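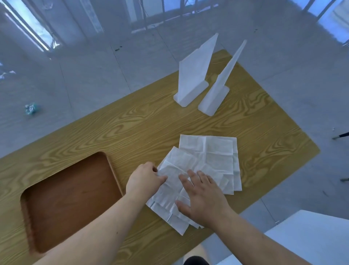
June, 4:40 in the afternoon

Second go at the walnut ink, and I'm much happier with it than I was with the batch from the spring. Same husks as before, the sack that came down from Ondovton and has been sitting under the bench ever since, smelling like a wet basement. I soaked 270 grams of them overnight in rainwater and then kept the pot just under a simmer for 5 hours, topping it up whenever the level dropped below the scratch on the inside. Last time I let it boil hard while I was on the phone and ended up with something like gravy, so this time I pulled up a stool and stayed put - a very pleasant way to spend a morning, if you have the radio.

Strained through muslin twice. The first pass took forever and I'd suggest cutting a bigger square than you think you need, as mine kept slipping into the jar. After that I cooked it down slowly, stirred in the gum arabic, and added a clove against mold. The old batch grew a lovely gray fur by week two and I was sorry to throw it out.

Color on the Trurik sketch paper is a good warm brown, close to strong tea, and it goes down darker where the pen pauses. On the cheap pad it feathers badly. I tried the broad nib, the fine nib and a bit of cut reed, and the reed was far and away the nicest, though it runs dry after a word or so. The fine nib wants a thinner ink. I'll split off a small jar and let it down with a spoonful of water before anybody uses it for lettering.

Ibrahim Yusuf stopped in and wrote out his whole grocery list with it, then asked if it would hold up to sunlight. I don't know! I've taped 26 swatches in the window on the Ukville side, each half covered with card, and we'll look at them when the month is out. Please leave the blinds up.

Still to do: label the jars, wash the muslin (cold water, no soap), and find out who has the small funnel. The spent husks are in the bucket by the back door and I'd like to try them once more for dyeing wool, so don't tip them out.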